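Rounding rules in shared water billing

Dorbridge bills its 351 metered plots in whole cubic metres, rounded up. The practice dates from dial meters, where the last digit was often unreadable. Every meter on the network now reports in litres, and the reason for rounding has gone.

The effect is small but one-sided. A household using little water pays for up to a cubic metre it has not drawn, each quarter. For the lowest users this adds about 5 per cent to the annual charge – a heavy user would not notice it.

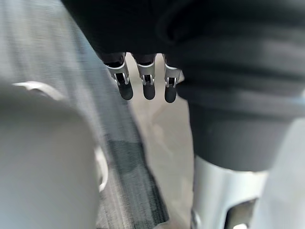
Wiebke Ehlers objects that billing by the litre would produce more disputes, as small leaks would start to appear on statements. I regard that as an argument for the change. A leak that shows on a bill gets repaired.

Two measures would be enough: carry the unbilled remainder forward to the next quarter, and print the raw reading beside the charge. Neither requires a new meter.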